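Ullow Robotics Group: Two-Handed Furniture Handling
Student project gallery

The Ullow group is a term-length student project on manipulation with paired hand-held grippers. The task set for this term is moving and repositioning furniture: desks, stools, shelf units and one folding screen. Students hold the grippers and carry out the task themselves, and the recordings are then used to train a policy for a two-arm base. Thierry Fleury supervises the hardware side. Tomás McGrath supervises data handling and grading.

The project has 17 students in teams. The notes on this page cover the desk task and were put together from the team logbooks. Full logs are on the project drive under the Tromcombe folder, sorted by team and then by task.

Task definition

The desk task is in three stages: approach, grasp, shift. A run begins with the grippers open and clear of the desk and ends with both open again. A run is void if the desk is touched by a hand, a knee or a foot at any stage. Lifting is permitted at one end only. The target position is marked with tape, and the final offset is measured at the leg nearest the operator.

Both grippers are worked through the same trigger linkage. Jaw opening is logged together with the motion of the tool. The markers on each unit must be clean and flat before a session. Two early sets were rejected for a marker plate that had come loose at one corner and shifted by 8 mm.

Grasping the edge

Flat edges gave little trouble. With the pads square to the panel, closing force is spread over the full pad area and the edge stays put under a moderate pull. Rounded edges are harder. The pads meet the wood along a narrow band first and the tool tends to roll in the hand as the jaws close. Most teams solved this by coming in from below the desktop, which lets the operator keep the wrist straight and brings the load closer to the forearm.

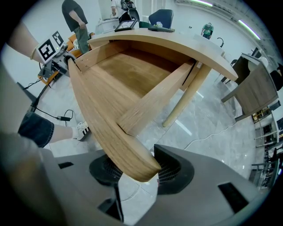 The second operator position is the one that varied most between teams. With two people on one desk, the tools have to close at nearly the same time, or the first grip is pulled out of line by the second. Team Leclerc used a spoken count. Team Broketti had one operator close and hold, with the other closing on a nod. The spoken count gave the smaller timing spread and is now the default in the task sheet.

Pads

Three pad surfaces were tested: plain rubber, ribbed rubber and mesh. Plain rubber slipped on varnished wood once dust had built up. Ribbed rubber held well but left faint lines on one of the stools, so it was withdrawn. Mesh was kept for the rest of the term. Pads are wiped before each session and replaced when the weave begins to lift at the corners. Part number on the stores shelf is 3134. Please write the date of change on the back of the pad with a marker pen, as several were changed twice in November by different teams.

Cables

Cable snags were the most common cause of void runs. The rule adopted halfway through the term is that power leads are run out on the side away from the direction of travel and the operator confirms slack before the count. Power adapters may stay on the floor but must be outside the taped area. Teams using battery packs are exempt from the slack check and still have to log the charge level.

Results for the desk task

498 runs were accepted after review. Runs rejected for snags, early release or contact with the body are kept in a separate folder and have been used as negative samples by two of the teams. The average final offset fell over the term for every team except one, which changed operators after the midterm review and had to start its practice again.

The trained policy has been tried on the base with the light desk only. The approach stage is repeatable. The grasp stage is sensitive to desk height, and a change of 17 mm was enough to put the lower pad under the edge without contact. The shift stage has not been graded yet.

Notes for next term

Fix the height of the desks or record it for every run. Add a curved edge to the practice rig so that new operators meet it in the first session. Keep spare marker plates in the tool case. Thierry Fleury has asked that any change to the trigger linkage be agreed with him before it is fitted, including changes to the return spring.

Logbooks are to be handed to Tomás McGrath with the team name on the cover and the page numbers filled in. Stool and shelf unit notes will be added to the gallery index when grading is complete.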